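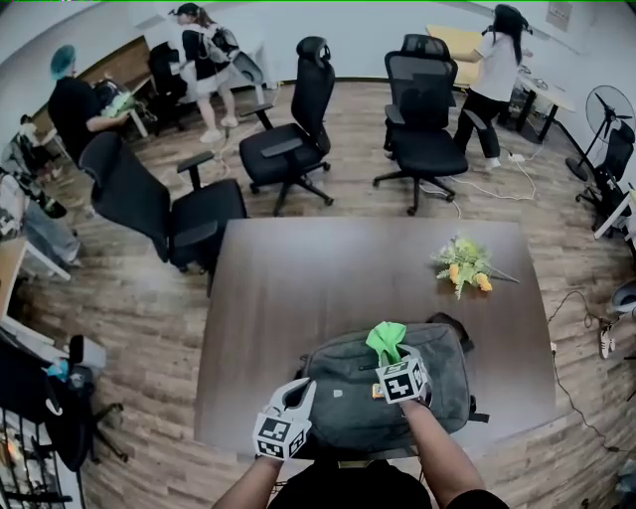

가방 입구 쪽 녹색 천, 사각 테이블 위. 조화는 테이블 안쪽.

8/11/20 작업 노트 / 배낭 수납 건

오늘 항목은 진회색 배낭 하나. 천류를 넣고 꺼낼 때 입구 형상이 얼마나 유지되는지, 눕힌 상태와 세운 상태의 차이를 본다. 지난번 메모에는 세운 상태만 있어서 비교가 안 됐음.

준비
- 배낭: 패드 있는 몸판, 검은 끈, 가운데 근처에 작은 주황색 태그. 태그를 방향 기준으로 쓴다. 태그가 위로 오게 눕힐 것.
- 천: 밝은 녹색 한 장. 건조 상태 98 g. 흰 천은 테이블 조명 아래에서 주름이 잘 안 보여서 제외.
- 조화 다발: 노란색, 주황색 꽃. 잎이 걸리는지 보려고 두 번째 품목으로 둠.
- 테이블: 짙은 갈색 정사각 목재. 작업 전에 마른 걸레로 한 번 닦음.

순서
1. 배낭을 비우고 눕힌다. 어깨끈은 옆으로 빼지 말고 그대로 둔다.
2. 지퍼를 끝까지 연다. 중간에 멈추면 모서리에서 천이 씹힌다.
3. 천은 접지 않고 한쪽 끝을 잡아 밀어 넣는다.
4. 입구 밖으로 나온 길이를 잰다.
5. 같은 끝을 잡고 꺼낸다. 배낭이 끌려온 거리를 기록.
6. 세운 상태에서 반복.

측정
눕힌 상태, 입구 폭 200 mm. 천을 넣은 뒤에도 변화 없음. 꺼낼 때 배낭이 몸 쪽으로 약 104 mm 끌려옴. 몸판 아랫부분을 눌러 주면 거의 움직이지 않는다. 세운 상태에서는 입구가 안쪽으로 접혀서 폭이 일정하지 않았고, 값을 적을 만한 기준점을 못 잡음. 미측정으로 처리.

조화는 줄기부터 넣으면 들어간다. 꽃부터 넣으면 잎이 지퍼 이빨에 걸림. 2회 모두 같은 자리. 철사 심이 있어서 휘면 그대로 굳으므로 힘으로 밀지 말 것. 보관할 때는 줄기 방향을 한쪽으로 맞춘다.

기타
- Imre Magyar 의견: 천을 세로로 한 번 접고 넣으면 끌림이 줄어들 것. 아직 안 해 봄. 조건이 하나 늘어나므로 별도 항목으로 분리.
- Ayantu Seyoum이 Clomier 배낭을 빌려주기로 함. 입구가 더 넓고 바닥판이 딱딱하다고 함. 들어오면 치수부터 잰다.
- 선풍기 바람이 테이블까지 오면 천 끝이 들림. 측정 중에는 끌 것.
- 의자 팔걸이가 테이블 모서리에 닿는다. 앞쪽은 의자를 빼고 작업.
- 바닥 멀티탭 흰색 선이 통로 쪽으로 늘어져 있음. 정리용 클립 필요. 재고 확인은 Rhona Mackay.

다음
세운 상태 기준점 다시 정하기. 후보는 지퍼 시작점과 손잡이 박음질 선. 손잡이 쪽이 덜 움직일 것 같은데 두께 때문에 자가 뜬다. 줄자로 바꿔서 재 볼 것. 끌림 거리는 테이블에 테이프로 시작선을 표시한 뒤 재측정.

녹색 천은 배낭 안에 두지 말고 서랍 둘째 칸으로. 접은 자국이 남으면 다음 값이 달라진다.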